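How Long Is a Nap? Self-Reported and Logged Daytime Sleep in a Student Residence

Project report, Introduction to Research Methods
Tanveer Bhutto and Sum-yee Lam

1. Background

Everyone in Skumwood Hall naps, or says they do. Ask a first-year at dinner how the afternoon went and you will hear the phrase "I just closed my eyes for twenty minutes," usually from someone who missed a two-hour lab. We wanted to know how far the twenty minutes could be trusted.

The question is less silly than our roommates suggested. A lot of what gets written about student sleep rests on surveys, and surveys rest on people knowing what they did while they were unconscious. Night sleep at least has an alarm clock at one end. Naps tend to have neither a planned start nor a planned finish, and they happen on couches, on library carpet and, in one case we were told about at length, in a parked car outside the dining hall.

Our research question was: do students in our residence report nap lengths that match a simple log kept at the time? We expected them to report shorter naps than they took. We also expected, privately, to do better than everyone else, having read the literature. This will come up again.

2. Method

We ran the project in two stages during the spring term.

Stage one was a paper survey left in the mailroom and the two kitchens. It asked how often people napped, where, at what time of day, and how long a usual nap lasted. We collected 198 completed surveys. A few more came back with drawings on them and were not used, although one was quite good.

Stage two was the log. At the bottom of the survey we asked for people willing to keep a nap diary for two weeks, and 84 signed up. Each got a folded card with boxes for the time they lay down, the time they got up, the place, and how they felt afterward on a scale from one to five. They were also asked to write down, before checking any clock, how long they thought they had been asleep. That last box turned out to be the most useful part of the study and the one people complained about most.

At the end of two weeks we had 60 usable cards. The others were lost, blank, or filled in all at once in the same pen on the last evening. One participant admitted to this when handing the card over, which we appreciated.

We first planned to use a phone app, Trunance, which claims to detect sleep from movement. Sum-yee tested it for three days. It recorded her as asleep during a statistics lecture, and we could not agree on whether this was an error. We went back to paper.

3. Where people nap

The bed won by a wide margin, followed by the common room couch and then the library. The library nappers were the most loyal to their spot. Several named a particular chair on the Wiegand Reading Room's upper level, and it seems likely that they were all naming the same chair.

We also asked what people napped with. Most used their ordinary bed pillow. A smaller group kept a separate one for daytime, often softer and older, and in some cases brought from home against the advice of a parent who had packed the sensible one. Those who kept a nap pillow tended to nap more often, though we can't say which way that runs. A person who naps a lot has good reason to get a pillow for it, and a person with a good pillow in reach at three in the afternoon is under a certain pressure. 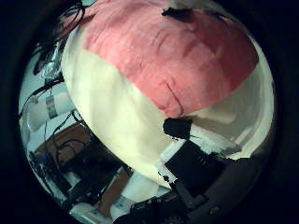

Figure 1. A soft pillow in pink and creamy white.

Backpacks and rolled-up sweatshirts made up most of the remaining answers. One respondent wrote "my own arm," and then, in smaller letters, "it goes numb."

4. Results

Reported nap length on the survey clustered tightly on twenty and thirty minutes. These are round numbers, and also the numbers recommended in the sleep poster by the Skumwood elevator, which everyone has had time to read because the elevator is slow.

The logs told a different story. The median logged nap, from lying down to getting up, was well over an hour. Some of that is time spent awake looking at a phone, so it can't be read as pure sleep, but even the guesses people wrote down on waking ran longer than what the same people had put on the survey. Put another way, participants knew at the time that they had slept a while. By the time anyone asked them about it in general, it had shrunk.

Only 24 of our log keepers had an average nap within ten minutes of their survey answer. Most of these set an alarm every time. The alarm users also rated themselves slightly more rested, although they were the group most likely to leave the feelings box blank, possibly because they had somewhere to be.

Time of day mattered as well. Naps that began before 3 p.m. were shorter and better liked. Naps that began after dinner were long and rated poorly, and the comments beside them were mostly single words that we have left out of the appendix.

5. Problems with the study

Our sample was one building. Skumwood is close to the engineering labs and far from anything fun, and its residents may be more tired than most.

People who volunteer for a nap study like naps. We have no answer to this.

Keeping a log probably changed the naps. Two participants told us they stopped lying down in the evening because they didn't want to fill in the card. If so, the true gap between reported and actual naps could be larger than the one we found.

Both authors kept logs too, as a check on the form. These were left out of the results. Tanveer had estimated twenty-five minutes on his survey. His longest logged nap began after lunch and ended when the hallway lights came on.

6. What we would do next

We would repeat the project in a second residence, preferably Povier House, where the rooms are bigger and the common room has no couch at all. We would also separate lying down from falling asleep, which our card mixed together, and ask people to fill in the survey a second time after the log to see whether two weeks of evidence had any effect on them. We suspect a lot of the answers would still say twenty minutes.

The blank nap card and the survey form are in Appendix A.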